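August, late evening

Too wound up to sleep, so I'm writing this at the kitchen counter with a bowl of cereal. I am completely in love with blocks again. At my age!

The set from Hendier came this morning and I had the box open before I'd even taken my shoes off. I'd been going back and forth for weeks between that one and the big Miletti set (500 pieces, beautiful, and where on earth would I keep it?) and I'm so glad I went small. You can get to know a small set. By lunch I already had favorites.

The stars win. I didn't expect that, because you can't really build on a star, it just sits there being a star. But put one down next to something plain, like a cube, and suddenly the cube looks better too! The red one and the green one are both so cheerful. And the bumpy texture on the red star is lovely, it makes the color look deeper somehow, like the skin of a raspberry.

I spent most of the afternoon on the maple board, just moving things. No plan. I'd read in the Skisora booklet that you should start with a row and then "let something break away from it," which sounded a bit grand when I read it in bed, but I tried it and it works. A row at the back, a little crowd near the front, and your eye goes hopping from one to the other.

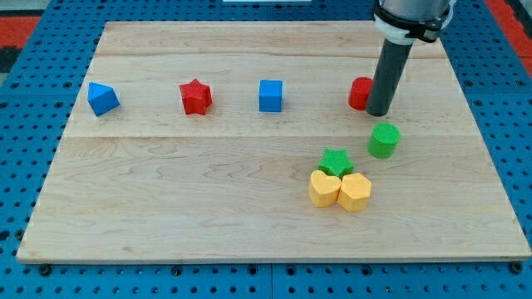 What got me was how much the touching matters. The yellow heart and the yellow hexagon side by side, right up against the green star, feel like three friends sharing a bench. Pull them apart by the width of a finger and they're only blocks again. I did it over and over, together, apart, together, apart, and laughed out loud at myself.

The green cylinder was the hard one. It wants to be near the others and it also wants its own space (I know the feeling). I like it off to the right, a bit behind the crowd, as if it's on its way over. The blue prism is good anywhere as long as one slanted side gets the light and the other one doesn't.

And the board! The grain has those dark wavy streaks, and the seam running across makes a sort of horizon without my having to do a thing. I nearly ordered the plain white one from Hellwig. So glad I didn't.

Things to try tomorrow: both stars together. Everything yellow up front. The cube on top of the red cylinder, if it'll stay. I also want to do one layout with a huge empty middle and everything out at the corners, which could look awful, but I want to see it.

Cereal's gone soggy. It's past midnight and I still have to find the lid for the box. Bed.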